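Household Textiles, Unit 6: Folding and Storing White Cloths
Handout to go with the Tuesday practical
Instructor: Yusri Ngau

Welcome back, everyone! Last unit we got through washing and stain treatment, and I know a few of you have been waiting for the folding. Me too. It looks like the dull end of the subject and I have been teaching it since the old Elgate building, and I still find new things in a plain white tablecloth every term.

Know your cloth first

Damask gets its pattern from the weave. Nothing is printed on it. The figure and the ground are the same yarn, often the same color, and the pattern shows up when light catches the threads lying in different directions. Tilt a white damask near a window and watch the leaves come and go – it's lovely, and it's also the quickest way to tell the face from the back.

Other white cloths behave differently. A crinkled or textured weave has some give in it, so it creeps while you fold. A flat, tight weave holds a crease almost at once, including the ones you didn't want.

Where to work

A table is fine for napkins. For anything large, use a bed. Put a clean sheet down first, in a color that lets you see the edge of the cloth. White on white is miserable to work on, and you will lose the hem. Pale colors are enough. Please check that the sheet is colorfast if there's any damp left in the cloth.

Opening out and lifting

Spread the cloth loosely, face down, and find the hem before you find the corners. Smooth from the middle outward with the flat of the hand.

Now lift. Take a small pinch of the cloth, raise it a little, and let the rest hang. A fold that hangs freely will drop along the grain if you give it a second. If it twists, put it down and take a new pinch farther along. Don't drag! Dragging is how the far edge ends up wavy, and then you're smoothing all over again.

When you gather cloth in the center, it wants to make tubes. Let it. Two narrow tubes side by side can be opened and laid flat one after the other, which is much easier than fighting one fat bunch.

Folding for the shelf

Fold in thirds lengthwise, then roll or fold loosely. Eckhard Ostermann, who taught this course before me, was firmly in the rolling camp, and for long cloths I've come around to his view. Refold everything each February along different lines. Creases that sit in one place for years weaken the yarn, and old linen splits there first.

Use acid-free tissue between layers. Skip plastic bags.

For your notebook

Bring one white cloth from home and write half a page on its weave, its hem and any old fold lines. Anyone without a cloth can borrow from the Brandes cupboard (sign the sheet, please). Read the Cindmont booklet on table linen before we meet again.
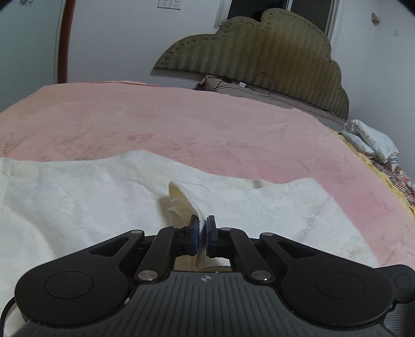
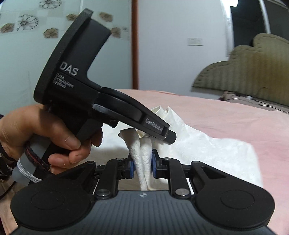 Fig. 1 and 2. White cloth during handling, with part of it raised into a fold.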